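Drevar opens kitchen teaching room in Skulton

The company Drevar has opened a new room in Skulton where robots are taught kitchen tasks by people. The room started its regular work in November and is built like a home kitchen, with a counter, a stove and the usual small things that stand around in a kitchen. Visitors from the town could see it on an open afternoon, from 2 p.m. until the early evening.

The teaching is done in two ways. In the first way the operator takes the arm by the wrist and leads it through the task, and the joints record every position. In the second way the operator sits at a desk and moves a small copy of the arm, and the big one follows. Drevar says that the second way is slower to learn for the person, but the recordings are cleaner, as no human hand comes between the cameras and the objects.

At the moment 6 operators work in the room, in two shifts. Each task is shown many times, with the objects put a little differently every time. For a simple task, like moving a toy fruit from a plate to a bowl, the company wants 159 good demonstrations before it begins to train. A demonstration in which the operator hesitates too long is thrown away. Until now the team has kept more than 600 demonstrations, divided over 37 tasks.

The software comes from Gallow, a firm which before made programs for warehouses. It was chosen after a trial in the spring, when operators complained that the older program had a delay between the hand and the arm. The delay was short – but enough to make people push too far and hit the counter. With the new program an operator can also stop in the middle of a task, go back a few seconds and show only this part again.

Soft toys are used for the first weeks of every new operator. Real fruit will come later, when the force of the fingers can be limited well enough. The company did not want to give a date for this. 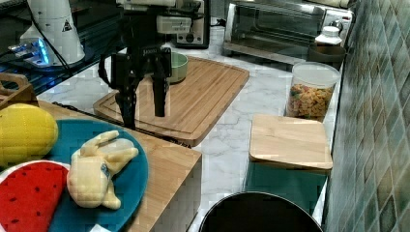

Samarakoon, which also teaches its machines by remote control, replied that a kitchen is a good place to begin but that the number of demonstrations says little if all of them come from the same few people. Every operator has own habits, the firm said, and the robot will learn also the bad ones. It proposed that the two companies exchange operators for a month and compare the recordings afterwards.

Drevar answered that it is open to the exchange and that talks will start after the winter break. The room in Skulton is also looking for new operators for the evening shift. Experience with robots is not asked, but applicants must do a short test at the desk, with the small arm.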